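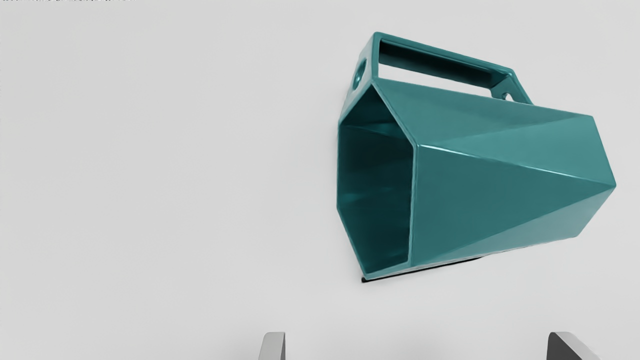 Vallport lab pulls arm software after grip fault

By Yuk-lan Lam
Wednesday, 4:40 p.m.

Print this story | E-mail this story

VALLPORT -- A software update for robot arms was withdrawn Wednesday after engineers at Idano found it could tell an arm it was holding something when it wasn't.

The fault showed up in simulation. Idano had been running the update, from supplier Tiltier, through a set of 400 mug pickups, with the mug on its side. In 100 of them the controller logged a good grip with the fingers still open. Then it went ahead and tried to lift.

No injuries, no damage. The update had not gone out to customers, Tiltier said, but two test arms in Vallport did have it. Both were switched off by noon.

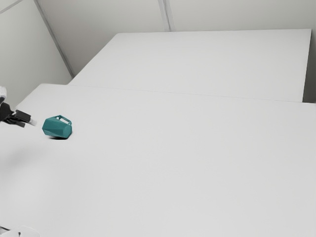

The trouble seems to be in how the new code reads finger force, said Chiu, the Idano engineer who filed the report. Readings from the last attempt were not cleared before the next one began, so an old "contact" could carry over.

"With a mug you get a silly log file," Chiu said. "With a pan of hot oil its a different conversation."

The older version does not have the problem, according to Idano. Staff went back over 2784 earlier runs Tuesday night and found no false grips.

Tiltier said a fix is in testing and woud be sent to Idano first. No date yet -- a spokeswoman said only that it would not be this week. Customers who asked for early access will stay on the old version untill then.

Idano plans to rerun all 400 pickups, plus 200 more with the mug upright.

Print this story | E-mail this story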